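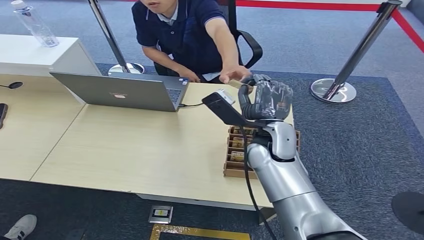 Card exchange at the desk setup, seen from the robot's head camera. The hand is holding the handheld device.

Puvo handover study: frequently asked questions

Last updated 14th March

What is the study about?

Puvo is a method for deciding when a robot hand should close or open during an exchange with a person, in the case where the hand is already holding something else. Most published handover work starts with an empty hand and a rigid object of convenient size. We look at thin, flat objects passed to or from an occupied hand.

What does the method do differently?

The usual approach is to detect contact and then run a fixed grip sequence. Puvo keeps an estimate of who is carrying the load and updates it through the whole exchange. Finger motion is a function of that estimate. If the person hesitates or pulls back, the estimate drops and the fingers stop or reverse. There is no separate abort state.

What are the inputs?

Joint currents from the fingers, wrist pose, and the head camera stream. There are no tactile pads. The model runs on 2 input rates: currents are read at the fast rate and camera features at the slow rate, and the two are merged before the estimate is computed.

How much data was used?

The training set contains 905 exchanges. The test set contains 313, all with people who do not appear in training. Exchanges in which the network link dropped were removed before the split. The removal list is included with the data.

Who collected it?

Archana Tyagi and Ronaldo Cabanatuan ran the sessions at Dillodstead. Yogesh Kanaujia wrote the estimator. Aarti Joshi handled annotation and the consent process.

Why cards?

A card gives very little force signal. It bends before it transmits much load, and the contact area is small. A method tuned on cups and boxes tends to close too early on a card or not at all. Cards are also easy to standardize.

Does the person have to be seated?

No. Seated and standing exchanges are both in the data and are labeled. Results should be read separately for each. Reach direction differs between the two, and a combined score hides this. In seated exchanges across a desk the arm usually comes in low and from the front.

Is the face used?

No. The head camera is angled toward the hands and work surface, so faces are often partly or fully out of view. Gaze and expression are not inputs. We tried a gaze feature in an early version and dropped it; it was missing too often to train on.

What is the main result?

On the test set, Puvo released or accepted the card at the correct moment more often than the contact-threshold baseline, and the gain was largest when the person moved slowly. With fast movers the methods are close, and we do not claim a difference. Full tables, with per-participant values, are in section 4 of the report.

Where does it fail?

There are 2 known failure types. In the first, the card touches a finger without being offered, for instance when the person is pointing with it. The estimate rises and the fingers start to move. In the second, the held device shifts in the grip during the exchange. This changes the finger currents, and the model reads the change as load transfer. A fix for the second type is in progress.

Does a cable on the held device matter?

It can. A cable adds a small load that changes with arm pose. Record a no-contact baseline along the approach path and subtract it before running the estimator. The script is baseline_path in the tools folder.

Will it work with a different hand?

Possibly, with new calibration. The estimator expects current readings per finger. Hands that report only a total current will need changes to the input layer. Ritu Tyagi is porting the method to the Rawashdeh gripper. We have no numbers for it yet.

Can I use the Bokano controller with it?

Yes. Use the release from November or later. Earlier releases buffer the finger commands, and the added delay is enough to break the reverse motion.

Is the code available?

The estimator, the baseline and the scoring scripts are available. Raw video is not; participants agreed to the release of features and currents only. Requests for other derived data go to Aarti Joshi.

How should I report a replication?

State the hand, the object held, the posture of the participant and the number of people. Give scores per person as well as the mean. Please list removed exchanges and the grounds for removal.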